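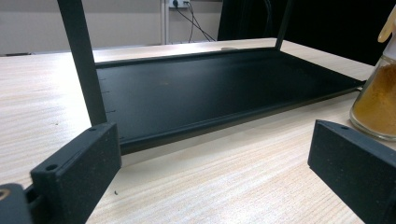 제7장 압수물은 어떻게 법정까지 가는가: 보관의 연속성

이 장에서 다루는 내용
압수와 봉인의 기본 절차
보관의 연속성이라는 개념과 그 기록 방식
동일성과 무결성의 구별
대체 가능한 물건과 고유한 물건
감정 의뢰와 시료의 분할
기록의 틈이 증명력에 미치는 영향

들어가며

형사 절차를 처음 공부하는 학생들은 대개 체포와 재판에 마음을 빼앗깁니다. 당연한 일입니다. 추격이 있고 자백이 있고 판결이 있으니까요. 그런데 이 책에서 필자가 가장 좋아하는 장을 하나만 고르라면 망설임 없이 이 장을 꼽겠습니다. 체포와 재판 사이, 물건 하나가 창고 선반에 놓여 있는 그 긴 시간이 얼마나 흥미진진한지 꼭 함께 들여다보고 싶습니다!

사건 하나로 시작해 봅시다. 가상의 항구 이름이 아니라 사건 기록의 말투에 먼저 익숙해지는 것이 좋으므로, 조금 딱딱하더라도 순서대로 적겠습니다. 그루라티코(Gruratico)항에 들어온 화물선 플로레스(Flores)호에서 신고되지 않은 화물이 발견되었습니다. 선박을 빌려 쓰던 곳은 호타드(Hotard)해운이었고, 서류에는 건축용 충전재 674포대가 실렸다고 되어 있었습니다. 단속반이 선창에서 포대를 내려 확인하는 과정에서 신고 품목과 성분이 다른 것으로 의심되는 포대 60개를 따로 골라냈고, 그 가운데 12개에서 시료를 채취했습니다. 압수 목록 첫 장에 적힌 날짜는 02/01/2022입니다.

여기까지는 순조롭습니다. 문제는 그다음이었습니다. 시료는 부두의 임시 보관소에서 하룻밤을 보낸 뒤 타니츠(Tanitz) 분석소로 옮겨졌는데, 임시 보관소에서 내준 사람의 서명은 있었지만 분석소 쪽에서 받은 사람의 서명이 없었습니다. 감정서에는 성분이 분명하게 적혀 있었습니다. 감정 방법에도 흠이 없었고요. 그런데 공판에서 변호인이 물고 늘어진 것은 성분 분석이 아니라 서명이 빠진 그 칸이었습니다. 분석한 물건이 선창에서 꺼낸 물건과 같은 것이라고 어떻게 말할 수 있느냐는 질문이었지요. 수사관 두 사람이 증언대에 섰고, 오후 공판이 통째로 이 칸 하나에 쓰였습니다. 이 장을 다 읽고 나면 그 오후에 무슨 말이 오갔을지 여러분 스스로 상당 부분 재구성할 수 있을 것입니다.

7.1 보관의 연속성이란

보관의 연속성(chain of custody)은 어떤 물건이 확보된 순간부터 법정에 제출되는 순간까지 누구의 손에 있었고 어디에 놓여 있었으며 어떤 처리를 받았는지가 끊김 없이 설명되는 상태를 가리킵니다. 영어 표현에 들어 있는 사슬이라는 비유가 참 적절합니다. 고리 하나하나는 인계와 인수라는 단순한 행위이고, 각 고리에는 주는 사람, 받는 사람, 시각, 장소, 물건의 상태가 적혀야 합니다.

우리말 문헌에서는 보관의 연속성, 관리의 연속성, 증거물 연계성 등 번역이 통일되어 있지 않습니다. 이 책에서는 보관의 연속성으로 통일하되, 디지털 증거를 다루는 제9장에서는 그쪽 문헌의 관행에 따라 용어를 달리 쓰겠습니다.

연속성이 묻는 것은 크게 보아 두 가지입니다. 먼저 동일성입니다. 법정에 나온 물건이 현장에서 나온 바로 그 물건인가 하는 물음입니다. 다음은 무결성으로, 그 물건이 그동안 의미 있는 변화를 겪지 않았는가 하는 물음입니다. 둘은 자주 함께 다투어지지만 서로 다른 쟁점입니다. 포대가 뒤바뀌었다면 동일성의 문제이고, 바로 그 포대인데 습기를 먹어 성분이 변했다면 무결성의 문제입니다. 답안에서 이 둘을 섞어 쓰는 학생이 해마다 많습니다. 지금 구별해 두면 제8장의 감정 부분이 훨씬 수월해집니다.

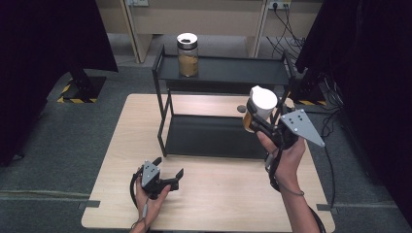 동일성 증명의 난이도는 물건의 성격에 크게 좌우됩니다. 일련번호가 새겨진 엔진이나 긁힌 자국이 남은 칼은 그 자체로 자기가 누구인지를 말해 줍니다. 현장에서 본 수사관이 법정에서 물건을 보고 바로 그것이라고 진술할 수 있지요. 학계에서는 이런 것을 고유한 물건이라고 부릅니다. 반면 가루, 곡물, 액체, 알갱이처럼 겉모습으로는 서로 가려낼 수 없는 것이 있습니다. 같은 황갈색 알갱이가 담긴 병 둘을 떠올려 보세요. 하나는 은색 금속 뚜껑이 덮인 투명한 유리병이고, 다른 하나는 흰 원통형 뚜껑이 달린 병입니다. 병은 뚜껑만 보고도 금방 구별됩니다. 하지만 내용물을 덜어 접시 둘에 담는 순간, 어느 쪽이 어느 병에서 나왔는지를 눈으로 답할 방법은 사라집니다. 뚜껑 역시 열고 닫을 수 있는 물건이니 그 구별에 오래 기댈 수는 없습니다. 봉인과 표지가 필요한 이유가 이 대목에서 아주 선명하게 드러납니다. 대체 가능한 물건에서는 기록이 물건의 이름표 역할을 하며, 기록이 비면 이름표도 없어집니다.

앞의 플로레스호 사건이 까다로웠던 것도 이 때문입니다. 충전재로 신고된 674포대는 모두 같은 규격이었고 인쇄된 문구도 같았습니다. 시료를 담은 용기의 봉인 번호가 없었다면 공판은 더 길어졌을 것입니다.

7.2 압수에서 봉인까지

연속성의 첫 고리는 압수 현장에서 만들어집니다. 우리 형사소송법은 압수한 경우 목록을 작성하여 소유자, 소지자, 보관자 등에게 교부하도록 하고 있습니다. 이 목록은 재산권을 빼앗긴 사람을 위한 영수증이면서, 동시에 사슬의 출발점을 알려 주는 문서이기도 합니다. 한 장의 종이가 두 가지 일을 하는 셈인데, 필자는 이 점이 볼 때마다 재미있습니다.

현장의 순서는 기관마다 조금씩 다르지만 대체로 다음과 같이 진행됩니다.

1. 물건을 움직이기 전에 위치와 상태를 촬영하고 메모한다.
2. 물건마다 번호를 부여한다. 번호는 한 사건 안에서 중복되지 않아야 한다.
3. 성질에 맞는 용기에 담는다. 휘발성이 있는 것과 젖은 것은 따로 정한 용기를 쓴다.
4. 입회인이 보는 앞에서 봉인하고, 봉인지에 날짜와 서명을 걸쳐 적는다.
5. 압수 목록의 기재와 용기의 표지를 대조한다.
6. 첫 인계를 기록한다.

봉인은 열지 못하게 막는 장치라기보다 열었다는 사실을 드러내는 장치입니다. 테이프 한 장은 힘을 주면 누구나 뜯을 수 있습니다. 그러나 서명이 걸쳐진 테이프를 흔적 없이 되붙이기는 어렵습니다. 따라서 감정인이 봉인을 열 때에는 기존 봉인을 훼손하지 않도록 다른 면을 절개하고, 작업이 끝나면 새 봉인을 따로 붙이는 방식이 널리 쓰입니다. 오래된 증거 상자를 보면 여러 색의 봉인지가 나이테처럼 쌓여 있는데, 읽을 줄 아는 사람에게는 그 상자의 일대기나 다름없습니다!

7.3 보관 장소와 출납

보관실은 사건 기록에서 가장 조용한 무대입니다. 출입이 통제되고, 선반마다 번호가 있으며, 물건이 나가고 들어올 때마다 대장에 한 줄이 늘어납니다. 규모가 큰 보관실에서는 이 줄의 수가 금세 불어납니다. 그루라티코항 보관실의 출납 대장에는 한 해 동안 3,335건의 입출고가 적혔습니다. 줄마다 시각과 사람과 물건 번호와 사유가 있으니, 대장 한 권이 그대로 한 항구의 한 해를 보여 줍니다.

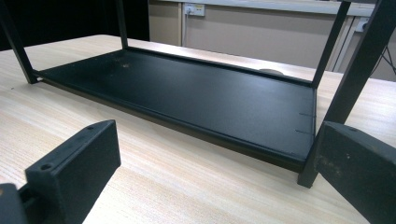 그림 7-2 밝은색 나무 탁자 위의 검은색 금속 선반. 판 가장자리가 얕게 올라와 있다.

선반의 배치는 사소해 보여도 연속성과 곧장 연결됩니다. 한 사건의 물건을 한 구역에 모으는 방식은 찾기 편하고 사건이 끝났을 때 한꺼번에 반환하거나 폐기하기에도 좋습니다. 물건의 성질에 따라 나누는 방식은 온도와 습도를 맞추기에 유리합니다. 두 방식을 섞어 쓰는 곳에서는 대장에 위치 칸을 따로 두고, 자리를 옮길 때에도 출고와 똑같이 한 줄을 적습니다. 건물 밖으로 나가지 않았으니 적지 않아도 된다는 생각은 위험합니다. 공판에서 다투어지는 것은 건물의 문턱이 아니라 물건의 행방이니까요.

출고 사유도 눈여겨볼 만합니다. 감정 의뢰, 법정 제출, 피압수자 열람, 반환, 폐기가 흔한 사유입니다. 사유마다 승인권자가 다르고, 폐기의 경우 요건이 특히 엄격합니다. 폐기된 물건은 다시 감정할 수 없으므로 방어권과 정면으로 부딪칠 수 있습니다. 이 주제는 7.6에서 별도로 다룹니다.

7.4 시료의 분할과 감정 의뢰

압수물이 대량일 때 전부를 감정하는 일은 드뭅니다. 일부를 채취하여 감정하고 그 결과로 전체의 성질을 추론합니다. 이때 연속성의 사슬은 한 줄에서 여러 줄로 갈라집니다. 원래의 포대가 한 갈래, 채취한 시료가 또 한 갈래, 시료를 나누어 일부를 재감정용으로 남겨 두었다면 그것이 다시 한 갈래입니다. 갈래마다 번호가 이어져야 하며, 어느 시료가 어느 포대에서 나왔는지를 거슬러 올라갈 수 있어야 합니다.

플로레스호 사건에서는 골라낸 포대 가운데 12개가 시료 채취 대상이었고, 시료 번호에는 모두 원래 포대의 번호가 앞에 붙어 있었습니다. 작은 습관이지만 효과가 컸습니다. 인수 서명이 빠졌다는 지적을 받은 뒤 검사는 번호 체계, 봉인 번호, 분석소의 개봉 사진, 운반 담당자의 증언을 차례로 내놓았습니다. 개봉 사진 속 봉인 번호가 채취 당시의 기록과 일치했고, 봉인에 손상이 없다는 점도 사진과 메모로 확인되었습니다. 빈칸 하나를 다른 자료들이 에워싸서 메운 것입니다.

물론 언제나 메워지는 것은 아닙니다. 우리 대법원도 감정 대상이 된 시료가 피고인에게서 채취한 바로 그 시료라는 점과, 보관과 이동 과정에서 조작이나 훼손이 없었다는 점이 담보되어야 한다는 취지로 거듭 판단해 왔습니다. 과학적 증거의 힘은 분석 기법에서만 나오지 않습니다. 정밀한 장비가 엉뚱한 시료를 분석하면 엉뚱한 답이 정밀하게 나올 뿐입니다.

7.5 틈이 생겼을 때: 증거능력인가 증명력인가

이제 이 장에서 가장 논쟁적인 지점에 다가갑니다. 기록에 틈이 있으면 그 증거는 아예 쓸 수 없는 것일까요, 아니면 쓸 수는 있되 믿음직함이 떨어지는 것일까요. 앞의 것을 증거능력의 문제, 뒤의 것을 증명력의 문제라고 합니다. 제3장에서 배운 구별이 여기서 다시 살아납니다.

한쪽 견해는 동일성이 증거의 관련성을 떠받치는 전제이므로, 그것이 증명되지 않으면 증거로 받아들일 수 없다고 봅니다. 다른 쪽 견해는 일정한 수준의 소명이 있으면 일단 증거로 받아들이고, 남은 의심은 사실을 판단하는 사람이 저울질하면 된다고 봅니다. 실무는 틈의 크기와 물건의 성격에 따라 두 견해 사이를 오갑니다. 고유한 물건에서 발견된 작은 틈과 대체 가능한 물건에서 발견된 긴 공백을 같은 무게로 다루지 않는 것입니다.

한 가지 주의할 점이 있습니다. 압수 절차 자체가 위법한 경우는 위법수집증거 배제의 문제로 넘어가며, 여기서 말하는 연속성의 문제와는 출발점이 다릅니다. 적법하게 압수한 물건도 연속성이 끊길 수 있고, 연속성이 완벽한 물건도 위법하게 압수되었을 수 있습니다. 두 쟁점이 한 사건에 나란히 등장하는 경우에는 위법 수집 여부를 먼저 검토하는 편이 답안 구성에도 깔끔합니다.

이어지는 7.6에서는 폐기와 환부를, 7.7에서는 부패하기 쉬운 물건과 위험물의 특칙을 살펴봅니다. 본문에 들어가기 전에 부록 2에 실린 인계인수서 양식을 한 장 복사해 곁에 두세요. 플로레스호 사건의 시료가 지나간 길을 칸마다 직접 적어 가며 읽으면, 빠진 서명이 어느 줄의 것인지 금방 찾을 수 있습니다.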